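Feb 13, 2025

We moved to the flat in Bomness in September, and I still did not decide where the cups should live. In the old place they were in a cupboard above the sink, and every morning I took out four cups to reach the one I wanted. My neighbor Effie Menzies has all of hers on the counter, next to the kettle, and when I drink tea at her place I am a little jealous.

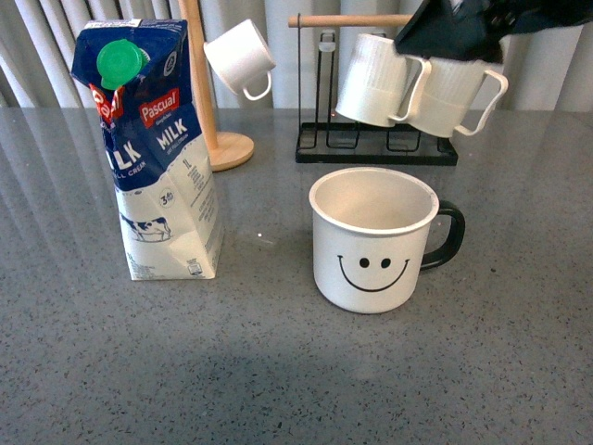
Cup holders are a bigger subject than I expected. I read the comments of strangers for two evenings and then I had two favorites, a tree and a rack. The wooden tree, with its pole and round base, takes little space on the gray speckled counter, and a small white cup can hang from it right behind the milk. The black metal rack is wider, but it has a light wooden rod across the top, so the two do not look like complete strangers next to each other. I like the pale wood very much. My husband Ebbe likes the black metal – he says it is more serious.

We argued about it in a friendly way. Ebbe thinks a tree falls over if you hang all the cups on one side, and I think a person can learn not to do this. His friend Hamish Aitken had one for 23 years and broke only the cups he did not like. 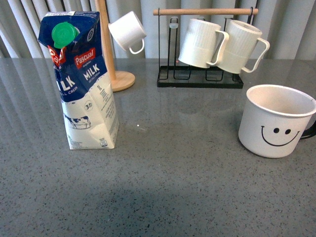

The other question is how many cups we need for every day. My grandmother's cups stay in the box, this is decided. They are thin, and I would be nervous each time somebody closes a door. For coffee I want small cups, because I take it with a lot of milk and a big cup makes me drink too much. Ebbe drinks from a mug of 400 ml and will not discuss it.

Next I must do something with the spoons. They are in a jam jar now – it works, but the long ones fall out when I pull a short one. If you have a good idea for spoons, please write it to me in the comments.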